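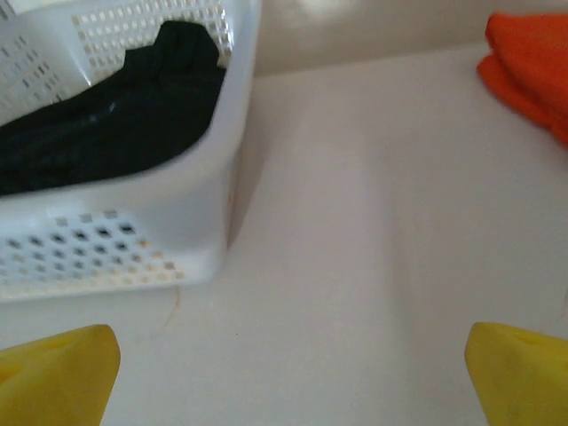

Why Does a Laundry Basket Have Holes?

I have a white plastic laundry basket at home, and for years I never gave its holes a single thought. Then one Friday a kid on my street asked me what they were for (decoration? spying on socks?) and I had no idea! So I went and found out, and now I look at every basket I meet.

Start with the air

Your clothes pick up water all day long, even if you never go near a puddle. Sweat is mostly water, and so is the milk you spilled on your sleeve. When you drop a damp shirt into a pile, that water wants to float off into the air as tiny bits too small to see. We call that evaporation. If air can move past the shirt, it carries the water away and brings in drier air to pick up more. Solid walls slow that down a lot.

What's that smell?

You know the smell of a swimsuit left in a plastic bag? That comes from bacteria, which are living things so small you need a microscope to see them. They love warm, damp places. They munch on the sweat and skin oils in the cloth and give off smelly stuff while they do it. Drier clothes are a much harder place for them to grow – so the holes help your nose, too.

A crumpled heap is still a problem, though. Air gets in through the sides, but it has a tough time reaching the middle of a thick, dark sweatshirt that's been squashed into a ball. Hang a really wet towel up first and put it in the basket later.

Holes save plastic

A basket like this is often made by squeezing hot, melted plastic into a metal mold. Where the mold has little posts, the plastic can't go, and you get holes. Mine has squares and diamonds. Every hole is a spot where no plastic is needed, so the basket weighs less when you lug it down the hall.

But wouldn't all those gaps make it floppy? Look at the rim. It's thick and rounded, and it goes around the top like a belt. Thin plastic bends easily, but a curved edge is a lot stiffer. Try it with a sheet of paper: hold it flat by one end and it droops, then bend it into a gutter shape and it sticks straight out!

Try it yourself

You need 2 washcloths, a bowl, and a colander from the kitchen (ask first).

Wet both washcloths and squeeze them out as hard as you can.

Crumple one into the bowl and the other into the colander.

Set them side by side on a counter and leave them for 3 hours.

Now feel them. Which one is drier? Check the folds in the middle as well as the outside. Then do it again with the cloths spread out flat, and write down what changed.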